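Skip to content | Home | Issues | Authors | Submit

3.2 How I kept the goal diary

I should say up front that I'm a knitter first and a researcher second, and this section is going to sound like it. The whole study grew out of a list I wrote one January, with eight things I wanted to make before the year was over. By spring I'd dropped most of them and was deep into quilting, which wasn't on the list at all. So I started writing down what I worked on every evening, and why I picked it up or put it away.

The diary was a plain notebook at first. After a few weeks I moved it to Helar, a tracking app that lets you tag each entry with the craft, the project and a mood. I used 11 tags in the end (I'd started with far more and kept forgetting what they meant). In total I logged 852 entries - some of them a full page, plenty of them just "two rows, then bed." 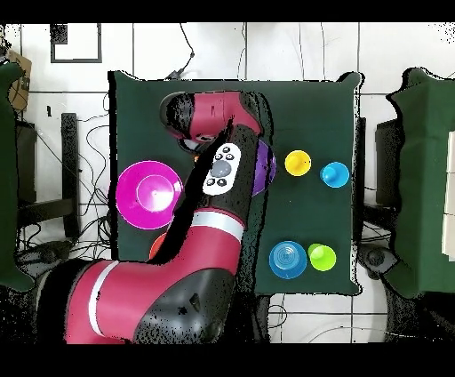 3.3 Sorting the entries

I read every entry twice, once in order and once shuffled. The first reading gave me a feel for the seasons of it. Wool came out when the evenings got dark, and the sewing machine took over as soon as I could work by the window. The second reading was for coding. I marked each entry as planned, drifted or rescued, where "rescued" means a project I'd given up on and then went back to.

Drifting was much more common than I expected! The Cliltau shawl is a good case. I bought the yarn for it in one happy afternoon, knit the border, and then spent the next month piecing a lap quilt from scraps. Nothing in the diary says I was tired of the shawl. I'd simply left the quilt pieces out on the table, and they were the first thing I saw when I sat down.
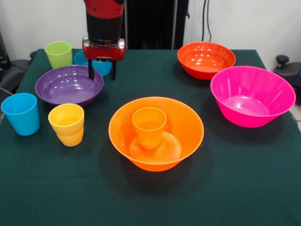

Figure 1. Robot arm over a table with bowls and cups in bright plastic colors.

3.4 What counted as finished

Earlier work on craft goals, including the Semple survey with its almost 3000 replies, treats a project as finished when the maker says so. I tried that and got into trouble fast. I'd called one pair of socks finished on three different dates, because I kept finding ends to weave in. For the rest of the diary I used a stricter rule: a thing was done when it had been washed, blocked or pressed, and put to use at least once.

With that rule my finished pile got smaller, but the planned and drifted projects came out closer together than I'd guessed. I wouldn't lean on this too hard, as it's one person's sewing room and one person's habits.
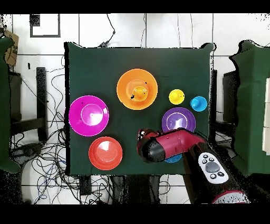

By the author, Vastasska Craft Papers, May 2022

The rescued projects get their own section next, mostly because they don't behave like the others. They were nearly all small, and they tended to come back when I was waiting on fabric for something bigger.

We use cookies to remember your reading preferences. Accept | Manage settings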